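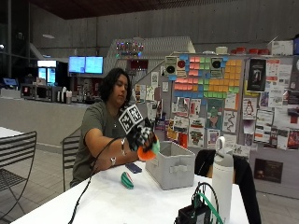
## Give the toy library a bigger room

I love the toy library on Tirkeck Street! For 5 dollars a month you borrow whatever you like, and in December the shelves held 625 toys – puzzles, trains, pretend food, a marble run my kids still beg for. Most homes on our block couldn't store a tenth of that, and why should they? Children get bored, toys go back, and another family gets a turn. The old Gurkden shop next door has been empty since spring. I'd hand over the keys tomorrow.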